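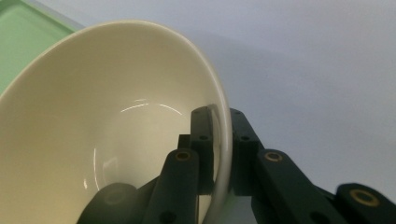

4.2 Rim grasps on thin-walled dishes

Rim grasps are where our method was meant to earn its keep, and we were delighted by how much it learned from a fairly small set of demonstrations. A bowl is an easy thing for a person to pick up. For a two-finger gripper it is a lot harder: the wall is thin, the surface is slick, and the hand has to put one finger inside the bowl and the other outside before it closes. If either finger comes down on top of the rim, the grasp is lost before it begins.

We collected 2690 demonstrations with the Cunar hand-held gripper, of which 1157 end in a rim grasp. The rest are side grasps on cups, flat pickups from the table, and placements. All of them were recorded with the wrist view only. We did not add a second view from overhead, and we did not give the policy a depth map or a model of any dish.

Figure 2 shows the contact we are after. One fingertip is inside the bowl, the other is just outside it, and the rim is pinched in the narrow gap between the two. The wrist view is very informative at this point, as both fingertips and the part of the rim between them can be seen together. It is also a hard view for older methods. The glaze throws back bright highlights, and the pale wall of the bowl has few marks for a feature matcher to hold on to. Our early depth-based baseline, Lokimetti, often put the inner wall several millimeters too deep on glossy dishes like this one, and a few millimeters is all it takes to miss a thin rim.

Our approach, which we call Jatar, leaves out the depth step. Instead, it predicts a short strip of the rim in image space, together with the direction in which the wall falls away on each side. The policy then lines up the gap between the fingertips with that strip. Training labels come almost for free: once the gripper is closed on a dish, the strip must lie between the fingertips, so we take the closed pose and carry it back through the earlier views of the same demonstration. No hand labeling is needed, and a full training set can be prepared overnight on one desktop machine.

We tested on 101 dishes that were kept out of training, with two attempts per dish from different starting poses. An attempt counted as a success only if the dish was lifted clear of the surface and held until the arm reached its rest pose. Jatar beat Lokimetti on every group of dishes, and the gap was widest on glossy white ceramics. We had expected the opposite! White on light gray seemed to us the least friendly case in the whole set. Looking at the predicted strips, we think the faint edge line along a rim and its soft shadow give the network more to work with than we had guessed.

Tilt matters as well. When a bowl leans toward the wrist view, the inner face takes up a large share of the image and the outer face can almost vanish. The network handles this well as long as some of the rim stays visible near the fingertips. It does poorly when the rim is hidden until the last moment, as happens with deep bowls approached from low down. Most of the remaining failures belong to this group. In several of them the outer finger stopped against the wall too early and pushed the dish sideways.

We also tried the labels with the Bech controller, which closes the fingers at a fixed speed and has no force feedback. Results dropped only a little, which suggests that placing the gap correctly matters more than how gently it closes. Section 4.3 looks at stacked dishes, where two rims may lie so close together that the predicted strip jumps from one to the other.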